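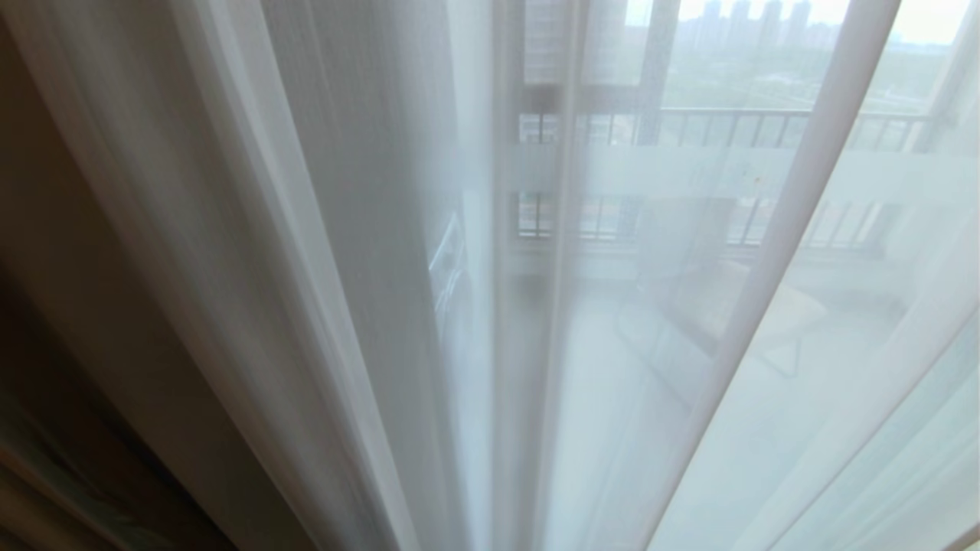
Holiday let safety check, second-floor flat, Dakevano block
August 2023
Checked by: Mireille Saab
Owner: Hortensia Aravena

Marks used: OK, Fix, Query. Query means I was told something and haven't seen it for myself.

1. Windows and curtains

Window locks, bedrooms: OK
Restrictors, bedrooms: Fix. The listing says every window has one. The back bedroom has the screw holes for one.
Blind cords secured: Query. I was told there are no corded blinds left in the flat. There's a cord cleat on the kitchen wall, so there was one until fairly recently, and I'd like to know where it went before I tick this.
Curtains clear of heaters: OK in the living room. In the small bedroom the plug-in heater has one place it can go, and it's under the curtain. Take the heater out or shorten the curtain.

2. Smoke, heat and carbon monoxide

Smoke alarm, hall: OK, sounded on test.
Heat alarm, kitchen: Fix. It chirps. The note on the fridge asking guests to ignore the chirp should go in the bin today.
Carbon monoxide alarm: Query. It lit up when I pressed the button, but the replace-by date has been painted over. "It's nearly new" is what it said on the last sheet too.
Fire blanket: OK, though it hangs directly above the hob. Move it next to the door.

3. Sliding door and balcony

Door runs freely: OK
Lock and catch: Fix. The catch drops if you let the door close under its own weight. A small child could be shut outside.
Safety glass mark: Query. I couldn't find a stamp on either pane. The Brotero invoice says toughened, but an invoice isn't a stamp.
Sticker at eye level: none. Cheap, so just put some on.
Railing height: Fix. The rail itself is high enough on paper. Anything you can stand on brings it down, and balcony furniture gets moved by guests whatever the house rules say. Folding chairs only, kept indoors between lets.
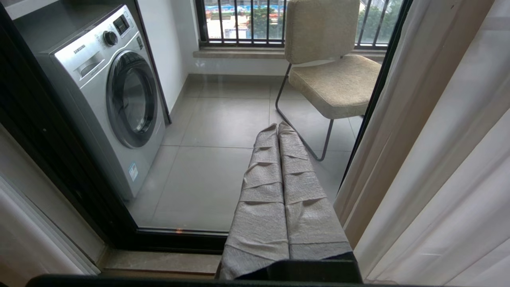 Hazel Iwasaki objects to the folding chairs, having trapped a finger in one at her own place, and would sooner see a fixed bench on the house side, bolted down. Fine by me if the bolts go in properly and the bench is nowhere near the rail.

4. Electrics

Consumer unit labelled: Fix. Two switches are both marked "lights".
Test button on the trip switch: OK
Extension leads: Fix. One runs under the rug to the television. I've written this up before.
Washing machine socket: OK
Installation report: Query. Ghanem sent a single page with a signature. A full report has more pages than that and I'd like to see them.

5. Water and gas

Hot tap, bathroom: Fix. Far too hot to hold a hand under. Have the mixing valve looked at.
Boiler service: Query, paperwork promised.
Stopcock: OK, turns. Guests have no way of finding it, so add it to the folder.

6. Way out

Front door opens from inside without a key: OK
Stairwell lights: one out on the first landing. Zosbridge look after the stairs and say it has been reported. Ring them again.
House folder: the emergency page gives the wrong flat number.

Not to be let again until the heat alarm, the door catch and the hot tap are done. The rest by November, with the papers for every Query sent to me in full.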